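About Selluton

Posted in January by the Selluton office
Filed under: Company / Who we are

Selluton is a small IT security firm. We help companies with their email, their phones and laptops, and the accounts their people sign in to every day. Most of our customers have between 14 and 183 employees, and most of them don't have a security person of their own. Often the one who looks after the computers also does the ordering or runs payroll.

We started as two people doing cleanup work after infections. A customer would call when the files would no longer open or when the bank had flagged a transfer, and we would come in, find out what had happened and get the place running again. After a few years of that we had seen the same handful of causes over and over. A password used in two places. A remote access port left open after a vendor visit. An attachment that looked like an invoice. We began offering the work that goes before the phone call, and today that makes up the larger part of what we do.

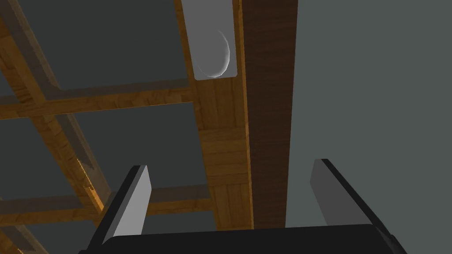
The company has 14 employees now. Four of us answer the incident line in rotation, and the rest are split between account and device management, email filtering, and staff training. We have one office and we don't plan to open a second. Customers who are too far away for a site visit are handled remotely, and when something needs hands on it we work with Grarkell, a hardware service company we have known since our first year. Grarkell replaces drives, rebuilds machines from our images and ships loaner laptops. Their technicians do not have access to customer accounts.

What we do

Account protection. We set up sign-in with a second factor, preferably an app or a hardware key and not a text message. We remove accounts that are no longer used, including the ones made for contractors and forgotten. We check administrator rights twice a year and send the customer a list with the changes we suggest. The customer decides, and we keep a record of the decision.

Email. We run filtering in front of the mailbox and go through what it catches. Reports from staff come to us directly through a button in the mail program, and each one gets an answer from a person, even when the message was harmless. In the past year we answered over 309 such reports from a single customer, so people do use it.

Phones. Many of the infections we see today begin on a phone, usually with a text message about a package or a voicemail and a link to an app that isn't in the store. We manage company phones so that apps from outside the store can't be installed. For employees who use their own phone we separate the work apps from the private ones. We can't see private photos, messages or location, and we put that in writing for the staff before we begin.

Backups. We check that they exist, that at least one copy can't be reached from the network, and that they can be restored. The last check is a real restore onto a spare machine. We do it every quarter.

Incident response. Existing customers can call the line at any hour. Companies that aren't customers can call too, and we will help if we have people free, but customers go first.

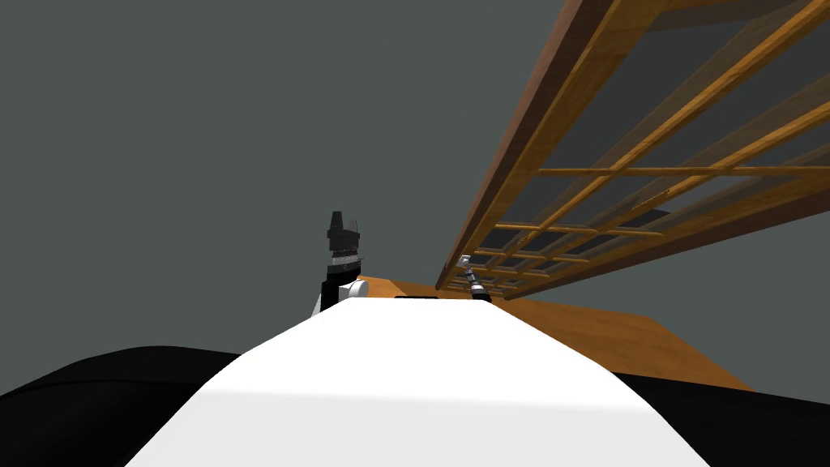 Training is handled a little differently from the rest. We don't send fake phishing messages to catch people out and then report them to their manager. We tried it for a while and found that people stopped reporting real messages, partly out of annoyance and partly out of fear of looking foolish. What we do now is a one-hour session for new staff and a shorter one each year, using messages that came in to that same company. We take names out first.

How we work with a new customer

The first step is a review, which takes 4 days of our time spread over two or three weeks. We look at accounts, devices, mail settings, backups and anything that faces the internet. The result is a written report with the problems in order, the most urgent at the top, with an estimate of hours for each. The report belongs to the customer. Some companies take it to their existing IT provider and have the work done there, and that is fine with us. We charge a fixed price for the review whether or not there is a contract afterward.

If there is a contract, it runs by the month after the first half year. We bill per user. There is no charge for phone calls, and there is no separate fee for incidents up to the number of hours stated in the contract.

We don't sell insurance, and we don't negotiate with extortionists or pass on payments to them. If a customer needs legal advice after a data loss, we say so early and supply the technical record their lawyer will ask for.

Our own systems

We hold keys to other people's networks, and we try to behave accordingly. Every employee uses a hardware key. Customer passwords are kept in a vault, access to it is logged, and the logs are read by someone who doesn't work on that account. Our setup is tested once a year by McIver, an outside testing company. They send us their findings and we send our customers a summary, including the items we haven't fixed yet and when we expect to fix them. The most recent summary listed an old file server that should have been shut down sooner. It has since been shut down.

Losari

Losari is the name of the monitoring tool we wrote for our own use. It collects sign-in events and device alerts from all the customers we look after and puts them in one queue, so that the person on duty doesn't have to watch several screens. It isn't for sale. Customers can get read-only access to their own part of it, and some check it every morning. It does not make changes to accounts without one of us confirming them, apart from locking an account when a sign-in clearly isn't the owner's.

Working here

We hire when there is a need, usually one person at a time. Most of our staff came from help desk jobs, and we don't ask for a particular degree. New people spend their first months on email reports before they join the incident rotation. Open positions are listed on the Jobs page. If nothing is listed, we aren't hiring at the moment, but you may still write to us and we will keep your letter for six months.

Contact | Jobs | Privacy | © Selluton. All rights reserved. | Back to top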